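Sat 17 August

The second gripper went live at the Dilville returns room in the spring, and people keep asking me what it's like working next to one. So I'm writing it down once.

Before, there were 12 of us on small items. You took a thing out of the pile, looked at it, put it in the right bin, and took the next thing. Toys, cups, tubs, chargers, all of it mixed in with the blankets and sheets people send back. My wrists hurt most nights.
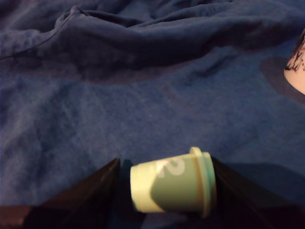 Now eight of us are left on that job. The other four moved to packing or to the Stondidier building, and one of them, Asmaa, had to add a bus to her commute. She wasn't asked first. I think she should have been.

My own day is mostly watching a screen and fixing what goes wrong. Soft stuff is the trouble. If a small item sits down in a fold, the arm may try for it more than once, and then it calls me. Last week I got 64 calls in one shift. Hicham on the other line says his are lower, but he gets fewer blankets.

The pay went up a little. The talking went down a lot, and I miss that more than I thought I would. We used to stand across from each other. Now the stations all face the cells.

In September they want to move me to training new people. I said yes, as long as I keep my Mondays off. Still waiting to hear back from Othmane on that.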